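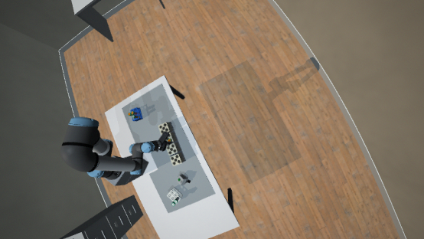 Progress report to the Zukier Fund
Reporting period: October to March
Project: Leak reduction in the Escobedo district water network

1. Summary

Work in the period covered metering of the four supply zones, the first round of acoustic surveys and the start of pipe replacement on the Trastine main. Metering is complete. Surveys are complete in three zones out of four. Replacement is behind the schedule agreed in the grant letter by five weeks, for the reasons given in section 3. No change to the total budget is requested.

2. Metering and survey

The district has 3,787 service connections. Before the project, consumption was billed on estimates in two zones and on meters of mixed age in the others, so losses could only be stated for the network as a whole. Zone meters were installed at all four inlets by the end of November and have logged at 15-minute intervals from then on, apart from a nine-day gap at the Wetoment inlet caused by a failed battery pack.

Minimum night flow, read between 2 and 4 a.m., is now available for each zone. Wetoment has the highest figure per connection and was surveyed first. Most of the leaks located there were on service lines, at the ferrule or within a yard of it. Mains leaks were fewer but account for the larger share of the volume. Repairs are logged by the district crew on the form supplied with the January update, and the flow record is checked seven days after each one.

The fourth zone, Upper Trastine, was not surveyed. Pressure there falls below the level at which the listening equipment gives usable readings – the survey will be repeated at night with the booster pump running.

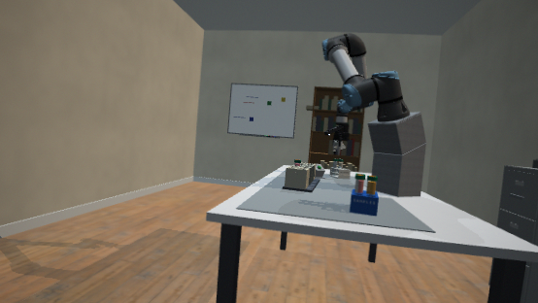
Umesh Kandpal asked at the midterm review whether night flow in Wetoment might include legitimate use, given the dairy and the two bakeries on that inlet, and whether the loss figure should be held back until this was settled. The point is accepted. The three premises have been fitted with separate loggers, and the Wetoment loss figure in Annex B is marked provisional until two full months of data are in hand.

3. Pipe replacement

The grant covers replacement of the cast iron section of the Trastine main between the reservoir outlet and the valve chamber at the school. The first 388 yards were laid, pressure tested and disinfected by the end of February. Two causes account for the delay. The road permit was issued three weeks late, and the trench met an unrecorded storm drain that required a change of depth over a short length. The as-built drawings have been corrected.

Service transfers on the completed section were carried out in daytime shutdowns of up to 500 minutes. Notices were delivered to affected addresses two days ahead. Complaints received related mainly to discolored water after restart, and the flushing procedure was extended as a result.

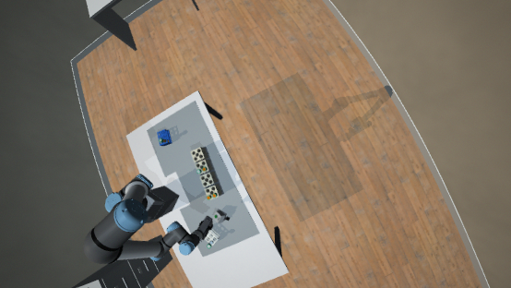
The remaining length will be laid in two stages, with the valve chamber rebuilt between them. Pipe and fittings for both stages are in the district yard. The contractor has confirmed a second crew from April, which should recover three of the five weeks.

4. Expenditure

Spending on metering closed slightly under budget. Survey costs are on budget with one zone outstanding. Trench reinstatement is over, owing to the storm drain, and the difference has been met from the contingency line.

5. Next period

Night survey of Upper Trastine. Final loss figure for Wetoment. Completion of stage two of the main. Draft pressure management plan, to be sent to the Fund for comment before it goes to the district board.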